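Böttcher Walnut Cutting Board: two months in, and I'm smitten

I've been through a fair number of cutting boards. Thin plastic ones that curl after a year, a bamboo one that split down the middle, and a very handsome Gokero that slid across the counter every time I leaned on an onion. So when I finally let myself buy the big Böttcher in July (the kitchen shop in Flumurside had marked it down a little, and I had been visiting it for weeks), I was hoping for something I could leave out and use every single day.

I've used it every single day!

First, the weight. This is a heavy board, and I mean that as praise. It sits where you put it. I can go at a butternut squash with my big Fastus knife and nothing wobbles, and I don't even bother with a damp towel underneath anymore. The flip side is that carrying it to the sink takes both hands and a bit of planning, and if you have sore wrists you might want to lift one in a store before you commit.

Then there's the color. I worried that dark wood would make our kitchen gloomy, but against the white marble it looks wonderful. The strips run from dark chocolate through to a warm caramel, so there's always something going on in the grain, and mine came with a swirly knot near one side that I've grown silly about. Yours will be different, obviously.

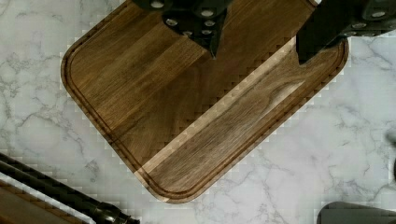

The Böttcher on the marble, with its juice groove running around the edge.

The groove is the part I'd pay for again. I roasted a chicken the first weekend and carved it straight on the board, with plenty of juice, and the counter stayed clean. The rounded corners are nice too, both to look at and when you bump a hip into one on the way to the fridge (I do this a lot). My one gripe is that crumbs love that channel. Bread leaves a little trail in there, and a quick swipe with a cloth doesn't get it all, so I've started using an old pastry brush.

Care is easy enough. Hand wash, dry it right away, stand it on its side for the night. I oil mine when it starts looking thirsty, and the oil makes the amber bits glow. No dishwasher, ever. Garlic smell came out fine with salt and half a lemon. Beets I was nervous about, but you can't see a thing on wood this dark.

Knife marks? Yes, a few fine ones if you catch the light right. They don't bother me.

It isn't cheap, and if you mostly slice a sandwich in half you don't need it. But if you cook most nights and have the counter space, I think you'll love it. I'm already eyeing the smaller one for cheese.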